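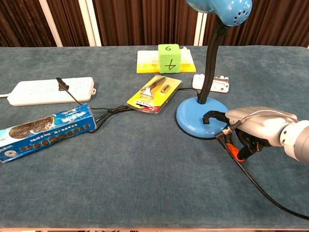

The Himura 12 is a dimmable LED bulb for reading lamps, and the maker's box promises more than we're willing to repeat. "Feels like morning" is on the front. We don't know what that means and we sell the thing. What we can tell you is that it's a warm white bulb with a standard screw base, and that it suits a small domed shade on a gooseneck, like the light blue one with the round vent holes in its head, better than it suits a big drum shade. Open or vented shades are what we'd pick for any LED. Sealed glass globes trap heat, and the Himura leaflet says to keep the bulb out of them.

## What the box says, and what we think

**"Flicker free."** At full brightness, we saw no flicker. Turned right down on an old wall dimmer, ours buzzed. Quyên Bùi at our counter tried it on a newer Grakano dimmer and the buzz went away, so check what's in your wall before you blame the bulb.

**"Lasts 22 years."** Read the small print. That number assumes a few hours of use a day, and the bulb hasn't been on sale for anything like 22 years. The warranty is four years. We'd go by the warranty.

**"Easier on tired eyes."** Maybe. Khang Bạch read by one for 11 nights and said it was fine. He said the same about the Urnura bulb that costs half as much.

## Specs

- Power draw: 12 watts
- Color: warm white, fixed
- Dimming: yes, with LED-rated dimmers only
- Use: indoor, dry rooms
- Warranty: 4 years, receipt needed

## Should you buy it?

If you read in bed and want a light you can turn down low, it's a decent bulb. If your lamp only has an on/off switch, you'd be paying for dimming you can't use – get the Urnura. And if your lamp has a wattage limit printed near the socket, stay under it, whatever the "equivalent to" number on the packaging suggests.

The two-pack saves a little. The "wellness bundle" adds a sleep diary and a cloth bag, and we've stopped ordering it.

## Returns

Unused bulbs can come back within 22 days. Used ones can come back too if they buzz on an LED-rated dimmer. Tell us the dimmer model, please – Rhonda MacDonald handles returns and will ask. She's in every day except Tuesday.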